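About us

Wundville is a small firm that washes, mends, folds and packs clothing. We work mainly for sports clubs, walking groups, school PE departments and a handful of shops that sell second-hand outdoor wear. Most of what comes through the door is everyday kit: shorts, track tops, fleeces, base layers and light jackets. We do not take wedding dresses, leather or curtains.

We started with one washing machine and a borrowed ironing board in a unit behind Huston Road. A walking group had a cupboard full of waterproofs and asked if we could sort them out before April. We said yes, and they told a cycling club. We have been in the same building ever since, though we now have the unit next door as well.

What we do

Clothes arrive in bags, usually a whole club's worth at a time. Each bag is given a number, and that number stays with the clothes until they go home again. We check pockets first. Then we look at zips, hems, waistbands and cuffs, and write down anything that needs a stitch. Washing comes next, then drying, mending, folding and packing.

Folding is the part people ask about most. It is also the part that takes the longest to learn, and new starters spend their first few shifts on nothing else. A T-shirt is simple. Sports shorts are harder than they look, and anything with long sleeves has its own ideas about where to go.

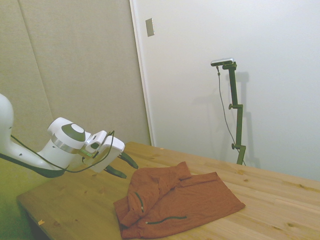 We fold on tables, at standing height, with plenty of space on all sides. Long-sleeved garments are opened out first and the sleeves are pulled straight before anything else is done. If a sleeve is doubled over inside the fold, the whole piece sits thick on one side and the stack leans. We would sooner start the garment again than press it flat and hope.

Every garment type we handle has a card, with the folds in order and the finished size. There are 11 cards at present. The cards came out of a lot of arguing, and two of them (zipped hoodies and lined track pants) are still being argued over. Customers can ask for their own fold if their shelves or boxes need it. One shop, Kleinschmidt, likes everything folded to the same width whatever it is, and we keep a separate card for them.

A word about the tables

Our tables are wood, and people sometimes ask why we have not changed to something smoother. A pale surface makes it easy to see a dark thread or a missed bit of grit. Cloth also stays where you put it, more so than it does on a shiny top. The tables are wiped down before each batch and checked by hand for splinters - thin fabric will find a splinter before you do. Knots and grain in the wood are fine as long as the surface feels smooth. 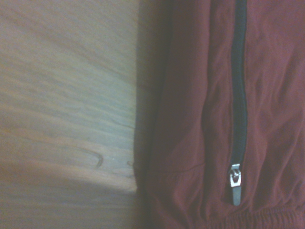 Vesela Stojanovska
Founder and workroom manager

I worked in hotel laundries for 8 years before setting up here. Hotel work is nearly all sheets and towels, so you get fast, but you do the same thing all day. I wanted to work with clothes that people wear and want back.

My side of the business is the workroom. I plan the batches, train new staff and look after the cards. Ngân Đoàn runs the mending bench and deals with customers, and if you ring us it will most likely be Ngân who answers. She can also tell you over the phone whether a zip is worth saving, if you describe it properly.

How we handle shorts

Shorts make up more of our work than any other garment, so they have the longest card. The pair is laid flat with the waistband along the far edge of the table and the legs towards the person folding. Wrinkles are smoothed outwards from the middle with the flat of the hand. Elasticated waistbands pucker, and we leave them to sit naturally; pulling them tight only makes the front panels ride up.

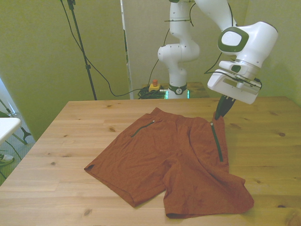

Zips are closed before folding. An open pocket catches on the next garment in the stack, and a zip pull left hanging can mark thin fabric when the box is packed tightly. The hems are then brought level, one leg is folded over the other, and the pair is folded up towards the waist. Larger sizes get one extra fold so that they match the rest of the stack.

Pockets on the diagonal need a little more care. They tend to twist the front of the leg, and the crease has to be eased out before the first fold is made. If the zip tape has come away from the fabric, the shorts go across to mending and rejoin their batch afterwards.
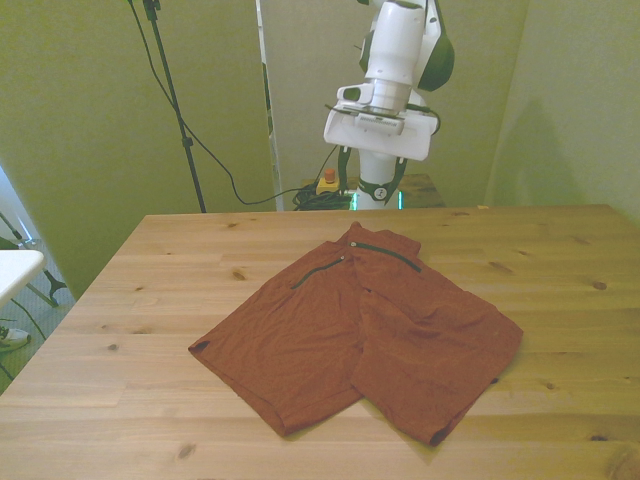
Packing and return

Folded clothes are stacked by size and then by garment, with the size label facing up. We pack into boxes or back into your own bags, whichever you prefer. A list goes in the top of each one showing what is inside and what was mended.

Our normal turnaround is 3 working days for washing and folding. Mending adds to that, and we will tell you by how much before we begin. Local collections and deliveries are done by Usteo, who know most of the clubhouses and where the keys are kept.

We handle up to 3000 garments a month. In busy periods, mostly the start and end of a sports season, please book ahead.

Visiting us

You are welcome to drop bags off in person. The entrance is at the side of the building, and the bell is the lower of the two. Parking is limited to the bay in front of the roller door, so please do not leave your car there for longer than it takes to unload.

Page last updated Oct 14, 2023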